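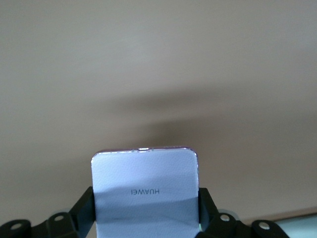 Friday, bench 2, handset backs and what we can honestly claim about them

Started the day with the Joltcombe sheet, which says a grained back "improves hold by a clear margin over smooth." No method given, no load, no surface. I have read it three times now and still can't find what it was compared with. Until someone sends the test notes I'm treating it as sales copy.

The pale Huawei back is a fair one to argue over. The grain is fine and leather-like, faint enough that you have to look for it, and whether a fingertip gets anything from it is a separate question. My guess is that most of what people call "grippy" is them seeing a leather pattern and expecting it to feel that way. Would like to be proved wrong with a number.

Color. The swatch card from Penry has two entries that could fit, one called lavender and one called ice. I'd put the back somewhere between them, and it shifts with the light. In shade it goes to a dull blue-gray and I would not have matched it to either chip. So please stop writing "lavender" in the log as if it were settled. Write "pale, bluish" and note which lamp was on.

Rim is easier. Pinkish-purple metallic, shiny, shows a highlight at almost any angle. That makes it a bad place to look for scuffs. Two of the marks I logged on rims last month were reflections and I have struck them out.

Slide test, first go. Tilt board with the Cinus felt, plain handsets against grained, 17 pulls each. Results overlap so much that I wouldn't draw a line through them. The felt sheds, and by the end the board was not the board we started with. Threw the set out.

Second go, bare board, added weight at 205 g and then 400 g. Grained backs held a little longer at the low weight and no longer at all at the high one. Could be real. Could also be me getting slower at the tilt crank after lunch.

Rub test is still only a plan. Bindodside wants 500 strokes with dry cloth and then a look at the lettering. Fine, but the brand name on the back is small dark gray capitals on a very light panel, so contrast will look good long after some of it has gone. Compare under the magnifier against an unrubbed one, same lamp, same side up.

To do:
Ask Joltcombe for the method again, in writing.
New felt, or drop the felt.
Someone other than me to run the crank on the repeat.
Wipe the backs before each pull. I skipped this on the first go and it may be most of the spread.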